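Clearing trays after lunch: rack first or trash first?
Forum: Home and Kitchen > Cleaning and Tidying
5th March

plainoak
I want to settle the order for clearing a lunch tray when everything comes back on it at once. Dishes, chopsticks, napkin, wrapper, leftover bits of food. We use a turquoise tray, a clear bin and a gray rack, all on the one wooden table.
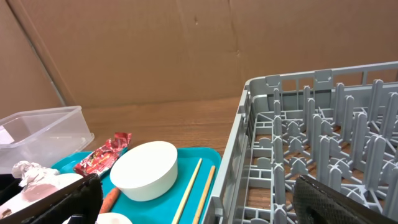
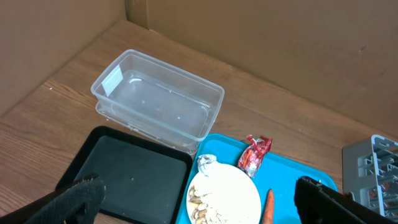
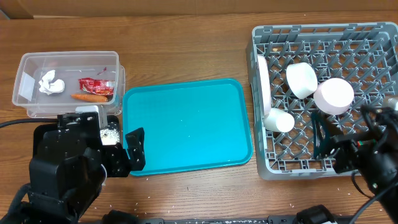

My question is whether you pull the trash and scraps off the tray first or move the dishes to the rack first. I have gone back and forth on this since October. Dishes first clears the most space, but then the napkin and the small stuff are left sliding around on a bare tray. Trash first means reaching around the bowl, and with a wrapper lying behind the bowl and chopsticks next to it, you have to be careful not to knock anything. I have also been putting everything that isn't a dish into the clear bin, so the carrot ends up in there with the tissue and the wrapper. I'm not sure that's a good habit. What do other people do?

dishpan_ray
Trash first. Paper picks up whatever is on the plates, and a napkin with sauce in it is worse to handle than a dry one. Get the napkin and wrapper out, then the chopsticks, then the dishes. I did it the other way for a long time and was always wiping the tray twice.

millpond
Dishes first for me. They are the heavy things and the breakable things. Once they are off the tray you can pick up the tray and tip the rest into the bin in one go. It takes a few seconds.

dishpan_ray
Tipping works until you have rice. Then it goes over the side of the bin and onto the table.

millpond
Then tip it slower. Or use a deeper bin.

hallway_shelf
I would worry more about what is going in the bin than the order. A carrot and a foil wrapper should not be in the same container unless all of it is going in the garbage. We keep a small pail for vegetable scraps and a separate bag for wrappers. If you have a second clear bin, use one for food and one for paper and plastic. If you don't, the black tray in your second picture would do for one of them.

plainoak
I hadn't thought of using the black tray. It is shallow, though, and a crumpled wrapper tends to spring back open and fall out of anything shallow. It might be all right for scraps.

hallway_shelf
Put the scraps in it, then. They stay where you put them.

kettle_and_co
Is that carrot whole? If it was never bitten I would wash it and put it back in the fridge. We run a snack table for the after-school group at Fovgate, 30 kids on a full day, and a lot of good produce used to get thrown out just for having been on a tray.

plainoak
It goes out at my place once it has been on a used tray. I know that is wasteful. I would sooner not guess who touched it.

kettle_and_co
Fair enough. We only keep the ones that come back in their bags.

ribbed_mat
Looking at the rack in the last picture, I would change how the cups go in. Three of the four are on their sides. A cup on its side holds a little water along the bottom wall, and you find it when you put the cup away. Turn them all upside down, near the sides of the rack, and leave the middle for plates.

millpond
On their sides is fine if you are only parking them there until you wash. Depends what the rack is for.

plainoak
It is for both. Used things go in it to be carried to the sink, and then they come back in it to drain. I rinse the rack in between.

ribbed_mat
I wouldn't use one rack for both. Rinsing doesn't get down between the pegs. Food dries on there and then your clean cups sit on it. Get a second rack, or carry the dirty ones over on the tray they came in on.

dishpan_ray
Agree with ribbed_mat. The tray is already dirty. Use it for the trip to the sink and keep the rack clean.

plainoak
If I carry them over on the tray, then the trash has to come off first, so I suppose that answers the first question too.

millpond
It doesn't. You can carry the whole tray to the sink with the trash on it and sort it there.

dishpan_ray
And then you have a wet napkin in the sink.

millpond
I have a trash can next to my sink. It has never been a problem.

gravelpath
Question about the white grains. Some of it is out on the table in front of the tray in the last picture. Do you wipe that up wet or dry? I used a wet cloth for years and it smeared, and the bits got into the grain of the wood. Now I wait until it dries and use a bench scraper, then a damp cloth after.

plainoak
I have been using a damp cloth straight away and it does smear. I will try the scraper.

hallway_shelf
A stiff index card works too, if you don't have a scraper.

gravelpath
True. I use the Drumix one because it was already in the drawer. Any flat edge will do.

kettle_and_co
We sweep the table into the empty tray with a dry brush and then rinse the tray. It saves carrying crumbs across the floor in your hand. The raised rim keeps most of it in.

ribbed_mat
The brush has to be kept for that only. Ours got borrowed for the floor and we had to replace it.

plainoak
Thanks, everyone. What I am going to try this week: paper and wrapper into the clear bin, scraps onto the black tray, chopsticks and dishes left on the turquoise tray and carried to the sink on that. The rack stays by the sink for clean things only. Then scrape the table when it is dry. I will post again if it doesn't work out.

millpond
I still think that is more steps than you need, but it will get the table clear.

hallway_shelf
Rinse out the clear bin too while you are at it. Ours looked clean for weeks and then it started to smell.

gravelpath
Does anyone stand their chopsticks up to drain? Mine are wooden and they get dark at the ends if I leave them lying flat in the rack.

ribbed_mat
Stand them in a tall glass with the thin ends up, and dry them with a towel first. The dark part is from sitting in water.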